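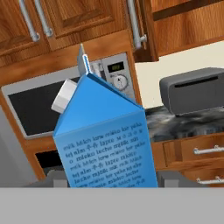 ## Frota: a kitchen helper arm, first in simulation and then on the bench

Luana Meireles, final project report

### Why I picked this

I wanted to build a robot arm that could take something out of a cabinet and set it on the counter, and I wanted to build it myself, in the shared workshop at Tarkcombe, with parts I could afford. Frota is the name of the whole thing, arm and software together. By February I had a working simulated version and a real arm that was mostly bolted together, and I was having way too much fun with both!

### The simulated kitchen

All my early grasping work was done in simulation, through a camera that looks out over the gripper. The kitchen has wooden cabinets, a built-in microwave and a toaster on the counter, so the arm has plenty to bump into. My favorite test object by far is the blue milk carton. It has the word for milk printed all over it in a whole pile of languages (I now know "mjölk" and "lapte"), and it's a great shape for learning about grasps: flat sides for the fingers, then a sloped top with a screw cap sticking out of one side.

The two fingers close on the lower part of the carton. My first controller went for the middle of the object's full height, fin and all, and that put the fingers too close to where the slopes begin. Lowering the target fixed most of it. The carton can still sit at a slight tilt in the grip, and I decided early on that a small tilt would count as a good grasp as long as the carton stayed put during the lift.

I ran 269 grasp attempts in the final batch. The failures I looked at came in 2 kinds:

- one finger touched first and pushed the carton over
- the wrist turned before the fingers had finished closing

The second one was my own bug. I had the close command and the wrist command running on separate timers – the fix was to wait for the finger position to settle before anything else moves.

### The real arm

The arm has 4 powered joints plus the gripper. The links are plywood, cut on the workshop's laser cutter, and the joint brackets are printed. The motor board is one I designed and named Hokach, and the program that sends it positions is called Irken. Irken takes the same commands as the simulation, so I can switch between the two by changing one line in a settings file. The first time that worked I ran across the workshop to show someone.

The real fingers needed pads. I tried craft foam, which tore, and then strips cut from an old bike inner tube, which are still on there. I also slowed the closing speed to 60 percent of what I used in simulation, because a real carton dents and my simulated one doesn't.

### Still to do

The shoulder joint sags when the arm is stretched all the way out. I have a spring ready to try on it. I'd also like to teach Frota to notice which side the cap is on, so it can set the carton down with the cap facing the person who's pouring. The wiring diagram and the cut files are in the project folder, and the bracket drawings go in once I've fixed the hole spacing on the elbow.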